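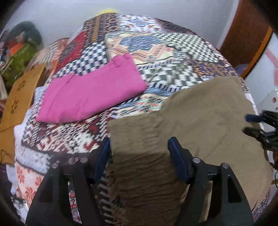 Weekend and Summer Host Wanted at the Rikstead Guesthouse

Posted May 17, 2019

Hello, and thank you for stopping to read this. We are looking for a host to join us at the Rikstead, a small family-run guesthouse at the top of Gezer Lane, and we would like to find someone who will stay with us for a good long while. If you like people, don't mind stairs, and can make a decent pot of coffee before the rest of the house is awake, please keep reading, even if you have never worked in a guesthouse before.

A little about us

The house belonged to my aunt, who rented out two rooms to schoolteachers and traveling salesmen and fed them far too much. When my husband İlker Karabulut and I took it over we fixed the roof, opened up the upstairs hall and added four more bedrooms, so now we have six. We get hikers in the spring, families visiting their kids at the college, a good many people on their way to the lake, and a few regulars who have been coming so long that they know where the spare light bulbs are kept. One couple has signed the guest book 147 times, counting the years when it was still my aunt's.

We don't have televisions in the rooms and we don't plan to get any. We do have good beds, patchwork quilts, a porch with a swing, a shelf of paperbacks that guests are welcome to take home, and breakfast at a long table where people who have never met pass each other the jam. Some guests want to talk the whole morning and some want to be left alone with a crossword, and a big part of this job is noticing which is which.

What you would be doing

The host is the person our guests see most, so your days will be mixed. You would welcome people when they arrive, show them up to their rooms and tell them where to park (it's confusing, we know, and we are working on a better sign). You would answer the phone and email, and write bookings in the big ledger and also in the computer. We have used Drener for reservations since last year and I'm still not fast at it, so if you are good with that kind of thing you will be very popular with me.

You would help Barış Tekin with breakfast. Barış does the cooking and is particular about his pans, so your part is mainly setting the table, carrying, pouring and clearing. After breakfast you would make beds and tidy rooms alongside Ebise Araya, who has looked after the upstairs for longer than we have owned the place and will teach you everything. The quilts are washed by hand in cool water and dried flat, and it takes two people to do it properly. Guests leave things behind all the time - chargers, mostly, and pajamas, and once a full set of encyclopedias - and the host packs them up and mails them home.

In August we put on our porch suppers, when we open the garden to the neighbors as well as the guests and it gets very lively, with over 100 people on the lawn if the weather is kind. Everyone pitches in for those, including me, my husband and both of our sons. We would need you for every one of them, so please look at your summer plans before you apply.

Who we hope to meet

You should be comfortable talking with strangers and patient with people who have been in a car all day. You need to be able to climb two flights of stairs with a basket of linens and be on your feet for most of a morning. Early starts are part of it, and so are some late evenings when a guest's flight has been delayed. A driver's license is a must, as we sometimes pick people up at the bus station. A second language would be lovely. We speak English and Turkish at home, and Ebise speaks several more.

Experience in a hotel, a restaurant, a hospital, a school or a busy household all counts with us. Volkan Dönmez, who is leaving us at the end of the season to study nursing, came here from a hardware store and has been a joy. We will miss him terribly, and he has kindly offered to stay on long enough to show you the ropes.

Hours and pay

This is a part-time job through the spring and fall and full-time in the summer. Weekends are our busy time and you would work most of them, with your days off together in the middle of the week. Pay is hourly and depends on experience, and we'll tell you the number on the phone before you go to the trouble of coming out. Tips are shared evenly among everyone who works that day. Breakfast is included, and so is lunch if Barış is in a good mood, and he usually is.

There is a small furnished room over the garage that you may have at low rent if you are moving to the area. It has its own entrance and a hot plate, and it gets the morning sun. You don't have to live in to get the job.

How to apply

Please write us a letter, by mail or email, and tell us about yourself in your own words. A resume is fine to send along, but the letter is what I read first. Tell us about a time somebody made you feel welcome in a place you didn't know. Include the names of two people we can call, and let us know when you could start.

We will invite a few people to come and spend a morning with us, breakfast included, and we pay for that morning whether or not we end up working together. If you have questions before then, call the house after lunch and ask for me. If Volkan picks up, he can answer most of them too, and probably with more patience.

Warmly,

Dilek Sarıgül
The Rikstead Guesthouse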